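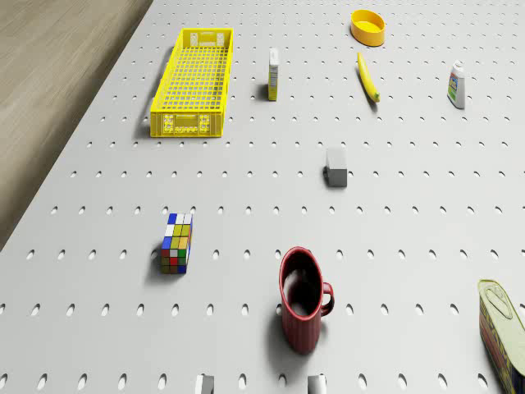 About us

Hi, I'm Fionnuala Buckley, and I run the Kirnstead Supporters' Network with a small gang of people who shout at soccer matches for fun. If you've ever stood in the rain at the Nic Aodha end with a pie going cold in your hand, you already know most of us by voice.

We started with 30 fans in the upstairs room of a bar in June, the summer the club tried to move our season tickets to the other side of the ground. We wrote a letter, they wrote one back, and by the fall we had 300 names on the list and our old seats returned (mine still squeaks, and I won't hear a word against it). These days we have 400 paid-up members, a newsletter, two buses for away games and far too many scarves.

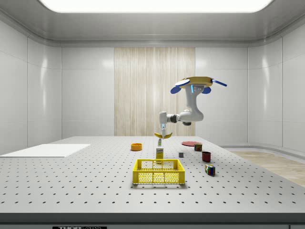
Who does what

Tadhg Keane books the buses and is the person to call if you've missed one. Amancay Yáñez edits the newsletter and runs our match report page, so send her your write-ups, and please send them before midnight! Ailbhe Mac an tSaoi looks after family tickets and the junior section. Cillian Ní Bhriain leads the drums. Complaints about the drums also go to Cillian.

I do the meetings with the club. They're friendlier than they used to be – we get coffee now – and I post my notes the same evening so you can read what was said.

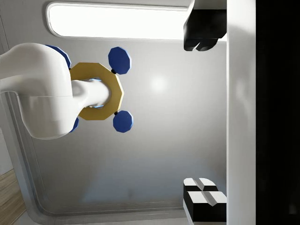 Membership is $60 a year for a household, and that covers the newsletter, a vote at our annual meeting and first pick of seats on the bus. You don't need a season ticket to join. You don't even need to live in town, and we have a cheerful little group in Tramolia who watch every game at breakfast time and send us very rude messages about our back four.

We don't speak for the club and we don't sell match tickets. If someone offers you one in our name, walk away and let Tadhg know.

People also ask if we're the same as the old Kirnstead Travel Club. We aren't, but plenty of their members came over to us, and we still use their banner for cup games. It's huge and it takes six of us to get it up the steps.

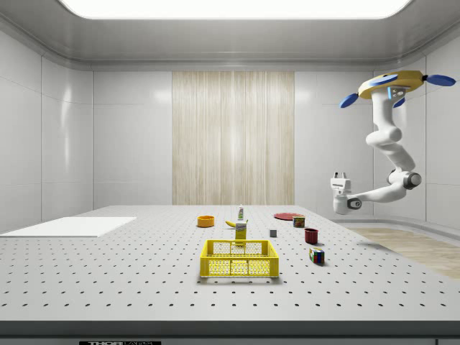 Page last updated September 10, 2024

Want to come along? Find us by the north gate an hour before any home kickoff, look for the green flag, and say hello. First-timers ride the bus free on their first away trip, so bring a sandwich and a coat.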